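Timby Community Help > Home and Storage

Bottle crate as a sorting box for small things?

Posted by Libor Rusnák, 26/02/2020

I have an old plastic bottle crate and want to use it for small things that end up all over the table: play cubes, spoons, pens. It already has dividers, so I put labels on the front rail.

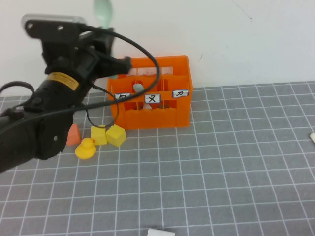 Orange crate with three labels on the rail.

Two problems. The sides are open, and I worry that small pieces will slip out. The labels are white with one character each in black, and the last set I made in January peeled off. Is there a better way to do both, or should I buy a proper box?

Otakar Ďurica

Keep the crate. I have used one for spare parts in the workshop for years. Cut strips of thin cardboard and stand them inside against the slats. For the bottom, cut one piece for each compartment and press it down flat. It took me 33 minutes for the whole crate.

For the labels, wipe the rail with rubbing alcohol first and let it dry. Then put clear packing tape over the paper, longer than the label on both sides.

Paulík

just buy a box, they are cheap

Hutness

Sort by size before you decide what goes where. I gave the long things their own compartments and kept all the small ones in a plastic cup inside the crate, so I didn't need to line anything.
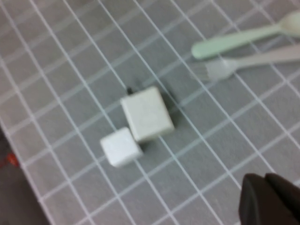
Spoons are the awkward part if the compartments are shallow, as they lean out and tip over when you lift the crate. I would store those lying down in a drawer tray. The mint-green one has a long enough handle that I would try it there first. The two white cubes can share a compartment even though one is bigger. If you do line the crate, tape the cardboard at the corners only, so you can take it out and replace it when it gets dirty.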